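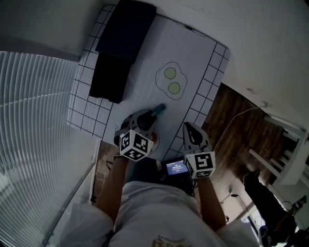 Grulletti Wipe-Clean Table Mat

We have carried the Grulletti mats since they were a two-design range, and they are still the thing I end up talking about longest when people stop by the Plesham shop. They're cheerful, they lie flat, and they take a beating from small kids without looking sad after a month.

The mat is a soft coated fabric with a thin felt backing. The coating is matte, so you don't get that glare under a kitchen lamp, and it has a little grip to it – bowls don't skate off when somebody leans on the table. Cut edges are sealed. There is no hem to catch crumbs, which was my one complaint about the old Tarar mats (we sold those for years and I still have one at home, crumbs and all).

Sizes
Small: 30 x 60 cm. Good for one place setting, a tray, or the spot under the toaster.
Large: 60 x 100 cm. Covers most of a small kitchen table or a kid's craft desk.

Please measure your table first! The large one really is large, and a mat that hangs over the side gets pulled on.

What you can put on it
Washable markers, finger paint, flour paste, jam, modeling dough. All of it comes up with a damp cloth. Permanent marker is harder. I've gotten most of it off with rubbing alcohol on a cotton ball, but test a corner and go easy over the printed parts. Turmeric will leave a yellow shadow for a few days and then it fades, at least on mine.

It is not a trivet. A warm mug is fine, a pan straight off the stove is not. Don't iron on it or cut on it either. A butter knife won't hurt, a craft blade will go right through.

Getting it flat
The mats ship rolled in a cardboard tube with the print facing out. Unroll it, turn it face down, and leave it overnight with a few books on the corners. If you are in a hurry, a sunny windowsill does the job in around 2 hours. Don't fold it, even for a short trip. A fold line stays for good, so if you take yours to Grandma's, roll it and use the tube.

Care
Wipe with warm water and a drop of dish soap. Dry the back too if it got wet, and let it air before you roll it up. No washing machine, no dryer.

Using it with the Zistach rail
If you already have the Zistach storage rail, the small mat clips straight onto it and hangs flat against the wall. The large one will hang as well, but give it both clips and check that the bottom edge clears the floor. I love this setup for craft days – mat down, kids busy, mat back up, and you have your table again for dinner.

Ordering
Both sizes are in stock at Plesham. The next batch is due in May, and we expect some new prints with it. If you'd like two mats for one table, order them together so they come from the same batch, as the white can vary a touch from one to the next. Unused mats can come back in their tube within 30 days.

Page updated 1/1/20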